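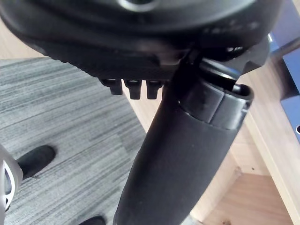

Forecourt and shop walk-through - Mullum truck stop
Done by: Umesh Nishad, with Kamlesh Nishad on the diesel side
Month: December

Morning all. Same list as last time, with my notes under each item so you don't have to chase me. Anything marked FIX goes on the whiteboard in the back office.

1. Emergency stop buttons, both sides
OK. Pressed the lot before the morning rush and every pump dropped out as it should. The sign over the one near the air hose is so faded you could miss it, so I've ordered a new one.

2. High-flow diesel nozzles and hoses
FIX. The hose on lane 2 has a rub mark near the swivel where it drags on the kerb. No weeping that I could find, but I've bagged the nozzle and coned the lane off anyway. Kamlesh rang Stometti and they reckon they can get a fitter out by 9 tomorrow. Please don't uncone it for a regular, no matter how nicely he asks!

3. Breakaway couplings
OK. All seated, tags readable.

4. Spill kits
FIX. The one by the AdBlue bowser is short on absorbent and someone's nicked the gloves. If you use a kit, write it in the book - even if it was only a cupful of diesel.

5. Fill point covers and dip caps
OK, though the unleaded cover is stiff as anything. Bit of grease needed. The delivery docket for the last drop says 4000 litres and our dip agrees near enough.

6. Extinguishers
OK. Gauges all in the green. Unit 3481 behind the counter had a box of chips stacked in front of it, which I moved. Keep that spot clear, please.

7. Truck parking and turning area
Pass with a grumble. The pothole by the exit is back. Dardo Sepúlveda filled it last winter and did a good job, but the B-doubles have chewed it out again and I think it needs a proper patch this time. Line marking is fine. One light out on the far pole, reported.

8. Shop floor and cool room
OK. Mats flat, no leaks under the drinks fridge. The cool room door releases from inside (I shut myself in to test it, with Omprakash Kandpal standing outside looking far too pleased).

9. Console and back office
Picard alarm panel tested, sounder nice and loud. The Sovow tank gauge printer is out of paper again, so somebody please grab rolls on the way through town. Power board under the desk was hanging by its cord and I've screwed it back up.

10. Driver showers and toilets
OK. Hot water good, non-slip strips holding. The second cubicle lock is a bit sticky.

Copy to Oğuzhan Coşkun for sign-off. I'll recheck items 2 and 4 once the fitter's been, and I'll pop the result in the book.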